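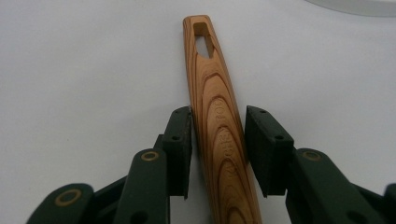
Wooden handle, item 26. Grain, hanging slot and faint engraving on the face.

Search this site Search Enter keywords Go

Curthorpe Shared Kitchen
Hand Utensil Inspection – Wooden Handles and Wooden Tools
Date: January 24, 2024
Checked by: Chi-keung Fung
Area: Prep room, rail and drawers
Form 3445

Mark each line OK, WATCH or REMOVE. Write a comment for anything that is not OK. Comments on OK lines are welcome if they help the next person.

SECTION A – ITEM 26, WOODEN HANDLE

A1. Cracks or splits along the grain
OK. The dark bands on the face are grain. I ran a fingernail across them and it did not catch. Last May somebody wrote these up as cracks, so please check by touch before marking WATCH.

A2. Hanging slot
OK. The slot goes all the way through and narrows to a point at the lower end. That point is where a split would start. Checked with the flashlight from both faces. Lighter wood inside the slot is end grain and needs oil more than the face does.

A3. Upper tip
OK. Rounded, no chips.

A4. Surface finish
OK. Smooth with a slight sheen. No raised fibers when rubbed with a dry paper towel.

A5. Engraving
WATCH. The lettering is shallow and the same color as the wood. I can make out what looks like KUCHE and TOOL and I would not swear to either. Nothing is stuck in the letters today. Use the soft brush along the lettering when washing. If it gets too faint to read, that alone is no reason to remove the item.

A6. Smell
OK. No sour or rancid smell.

A7. Item number on the list matches the rail position
WATCH. The list says position 30, the item was hanging at 26. I corrected the list and left the item where it was.

SECTION B – OTHER WOODEN ITEMS ON THE RAIL

B1. Flat spatulas
OK. One has a darkened edge from a hot pan. Sanded lightly and oiled, no rough spots left.

B2. Long spoons
REMOVE (one). Hairline split in the bowl, opens when pressed. Taken off the rail and thrown out. Replacement asked for from Drundel, same length if they have it.

B3. Rolling pins
OK. Both turn freely. Flour was packed in at the ends of the Yang pin, cleaned out with a dry brush. Do not soak these.

B4. Salad servers
WATCH. Dry and pale compared with the rest. Oiled once, needs a second coat next week.

B5. Pastry brush with wooden handle
REMOVE. Bristles shedding. The handle is fine but we don't rebristle.

SECTION C – WASHING AND STORAGE

C1. No wooden items in the dishwasher
WATCH. I found a spatula in the lower rack – it was dry and not warped, but the sign over the machine has fallen off again. New sign taped up. Needs a proper screw.

C2. Washed by hand, dried standing or hanging
OK on most. A few spoons were lying flat in the drawer and still damp on the underside. Moved to the rail.

C3. Rail is firm to the wall
OK. Tightened the bracket on the window side a quarter turn.

C4. Hooks free of rust
OK.

C5. Drawer liners clean
OK after cleaning. Crumbs under the liner in the second drawer.

C6. Oil for wood, in date and labeled
OK. The Drelano bottle is half full and has the label facing out. Lid was sticky, wiped down. Oiling cloths go flat over the sink edge to dry, not balled up in the cupboard.

SECTION D – FOLLOW-UP

– Second coat of oil on the salad servers.
– Hang the new spoon when it arrives and give it a number.
– Screw for the dishwasher sign.
– Reprint the rail list with item 26 in the right place. The old copy inside the cupboard door should come down, it still shows the layout from before the rail was moved.
– Item 26, look at the narrow end of the slot again at the next check.

General comment: the wooden tools are in better shape than at the May check. Most of what I found was drying and storage. If you are not sure whether a line on a handle is grain or a crack, wipe it, let it dry, and bend the piece gently over your thumbs. A crack will show a gap. Grain won't change. Leave it off the rail with a note if you still can't tell and I will look at it.

Signed: Chi-keung Fung
Copy to kitchen binder, wooden tools tab

Related items
Knife and Peeler Inspection – Prep Room
Cutting Board Checklist and Sanding Log
How to Oil Wooden Utensils
Dishwasher Rules for Curthorpe Kitchen Users
Cupboard and Drawer Check, Form 65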